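Parts library at Luvov workshop to reopen in October after sort-out

The parts library at the Luvov community workshop will reopen to members in October, after a summer spent emptying, sorting and relabelling its storage.

The library lends small tools and gives away spare parts for repairs. It has been closed since the workshop's move to the ground floor of the old Parar printworks, when most of its stock went into boxes and stayed there. Members have had to ask at the desk for anything they needed, and in busy weeks that could mean waiting until the next session.

Teguh Wijaya, who is running the sort-out, said the first job was to find out what the library had. A full count came to 2,311 items, from hinge screws and fuse holders to door closers. Of those, 600 were duplicates or parts for machines that no one brings in any more, and they have been passed on to the repair group in Prorusov.

"We had the same box of castors written down under three different names," he said. "You'd order more because you couldn't find the ones you had."

The small parts now have their home in the corner by the white filing cabinet, with the wooden unit and its tan, green-labelled drawers next to it. 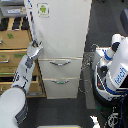
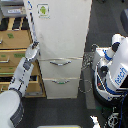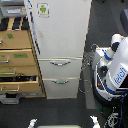
The filing cabinet and the small parts drawers at the Luvov workshop.

Green labels are for parts that members may take without signing for them. Anything that has to come back will carry a yellow tag and be entered in the loans book, which stays on the front desk. Tools with a mains plug will still be handed out by staff, as they were before the move.

Paper records are being kept, at least for now. The workshop looked at putting the whole list on a shared computer but decided to wait until the stock had settled down. Repair sheets, instruction leaflets and guarantee slips will be filed by the maker's name. Older sheets from before the move are still being gone through, and members who left paperwork with the workshop are asked to collect it before the reopening if they want it back.

Some of the cost was met by Niazi, the hardware shop on the same street, which gave the workshop a discount on storage and offered its back yard for the unwanted shelving. The rest came from the workshop's own repair fees. Wijaya said there was no plan to raise the fees this year.

The library will open at 7 in the evening, on the same nights as the repair sessions, and will close when the session ends. Members can borrow up to 2 tools at a time – small parts do not count towards the limit. Loans are for a fortnight and can be renewed once at the desk or by phone.

Donations of parts are on hold until after the reopening. Wijaya said the workshop would be glad of drawer runners, cupboard catches and short lengths of flex when it starts taking things again, but could not find room for whole appliances or tins of mixed nails.

"People are very kind, and they clear out a shed and bring us all of it," he said. "Then we've got a shed."

A short introduction to the new layout will be given at the first two sessions for anyone who wants it. There is no need to book. Members who still have tools out from before the move can hand them in at the desk at any session, and no late charge will be made on them.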